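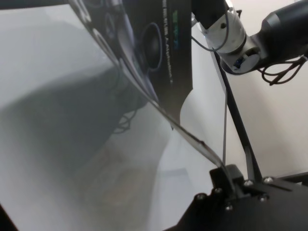
The Taredine Center for Packaging Studies has spent much of its history advising companies that ship goods by the container load. Its newest program is intended for a different group: small firms that pack their own products, often on the same table where they assemble them. Eirini Konstantinidis, who directs the program, holds that these firms face the same questions as large ones and have fewer people to answer them. A glossy sheet of clear, flexible plastic and a tall black box with a round, dark graphic printed on it would, she observes, usually be bought from separate suppliers and discarded by the customer within the same minute. "The company will have thought hard about the box," she said. "It will have thought about the plastic only when the roll ran out."

Ms. Konstantinidis joined the Center from Tresetti, a maker of folding cartons, where she worked in technical sales. She described that position as a useful education in the habits of buyers. Customers would ask for a heavier board after a single damaged delivery, and the heavier board would remain on the order for years. "Very few people ever came back to ask whether it was still needed," she said. "The complaint was remembered and the reason for it was lost."

The program began with a review of packing practices at 41 firms in the Vasholm district. Participants supplied one complete example of their standard shipment, together with purchase records for the materials used. Nadja Marti and Adi Simanjuntak, both research associates at the Center, took the shipments apart and weighed each component. According to Ms. Marti, the most common finding was empty space. Firms had settled on one or two carton sizes in order to qualify for a lower price, and then filled the remaining volume with film or paper.

"It is a sensible decision if you look only at the carton invoice," Ms. Marti said. "The filler is on another invoice, and the freight is on a third. We asked owners to put the three side by side, and several of them had never done so."

Mr. Simanjuntak drew attention to dark printed boxes in particular. Solid black coverage is popular for electronics and cosmetics, and it shows scuffs along the folds more readily than lighter colors do. Companies respond by adding a protective outer layer. He does not advise firms to give up a color their customers recognize, but he does ask them to request samples with a different surface coating before ordering an additional wrap. Printers will generally supply such samples when asked, he said, although the request should be made well before the artwork is approved.
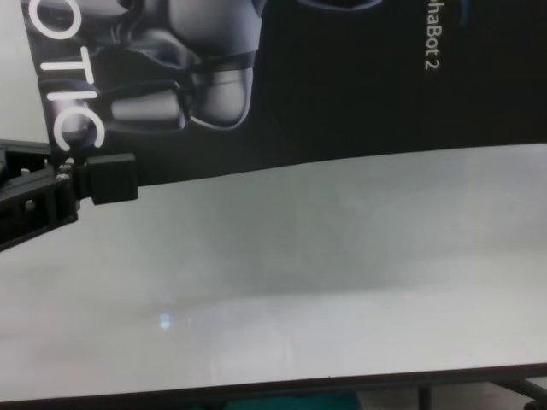

A dark banner behind a pale gray table.

The Center has also begun to look at display materials, a category that Ms. Konstantinidis believes has been neglected. Banners, counter cards, and sample boxes are frequently ordered for one event and stored afterward without a label. The program now asks participating firms to keep a simple register of what they own and where it is kept. Retno Lumenta, who manages purchasing for the household goods company Lưu, said that the register had changed her ordering more than the carton review had.

"We were printing the year on everything," Ms. Lumenta said. "Once we took the year off, we could use the same pieces again. I was a little embarrassed at how simple that was."

Not every recommendation has been accepted. Some owners consider a generous layer of film to be part of the impression their product makes, and Ms. Konstantinidis said that the Center does not press the point. Its reports set out weights, costs, and alternatives, and the decision rests with the firm.

The next session for new participants will be held in May and is limited to 30 places. Applications are handled by Ningsih Sumampouw in the program office, and firms are asked to submit one packed shipment, unopened, along with their purchase records for the preceding two years.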